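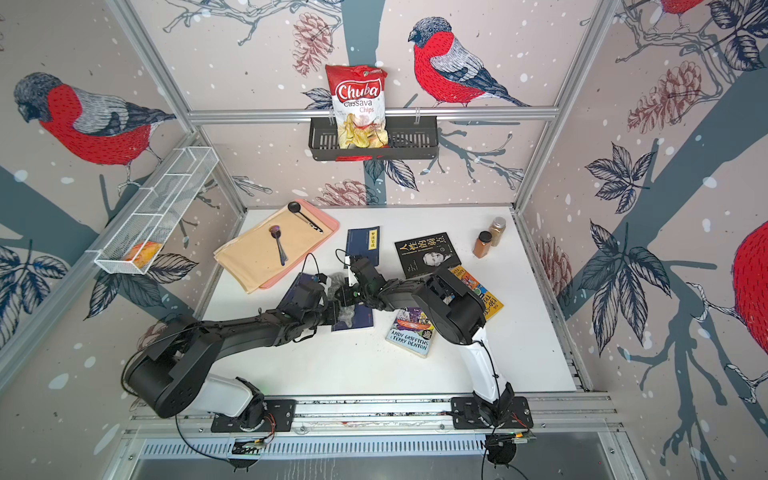 The reading circle starts again in August, and I want to write some words about how we choose the books, as several members asked me in the spring and I gave to each of them a different answer.

We are now 66 people on the list, but in the room we are usually much fewer. For this reason we stay with one book for six weeks. Last year we tried with three weeks and it was too quick for those who read in their second or third language, myself included. A person who reads ten pages in an evening, with the dictionary near, is reading very well in my opinion.

The first book will be a short novel set in Vatia, in the years when the railway was closed. It is published by Qudah in a translation which is clear and has not too many footnotes.
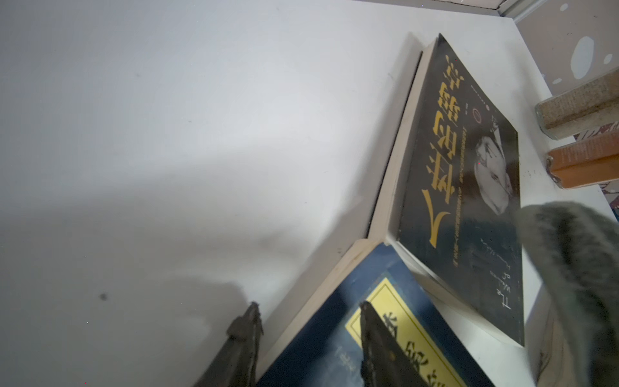
Please do not buy it new if you don't need to. The Selport library keeps copies under the shelf number 3144, and they can be borrowed for the complete six weeks if you say at the desk that you are from the circle. Those who prefer the original language may of course read it so – only tell us the chapter and not the page, otherwise we are searching all the evening.

There was also the question of biographies. Ghada Zein wishes that we read one each season, and I agree with her, although I find that many of them are too long in the childhood part. We will read one after the winter break. Proposals can be given to me until the second meeting.
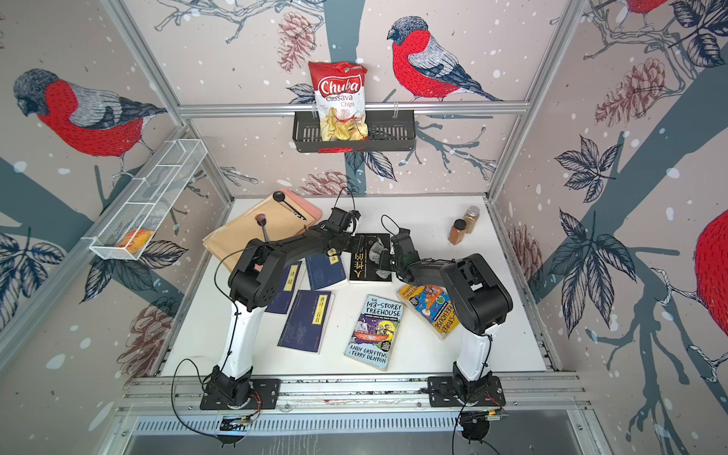 *Reading time: 3 minutes*

About the discussion itself, I have a small request. Last season we often began with the ending, and those who had not finished went home a little sad. So the first two meetings will be only for the first half of the book. The tea is at 6 as before, in the room above the Jeko bakery, and the side door is open from half past five. 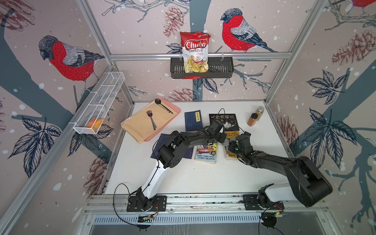 Ileana Crăciun writes that she would like one evening of reading aloud, without any discussion, because in her old circle this was the evening when the quiet members came. She offers to read the opening chapter herself, if somebody else will take the dialogues.

I think we can try this at the third meeting. Who wants to read a part, please write to me before, so I can copy the pages in larger letters.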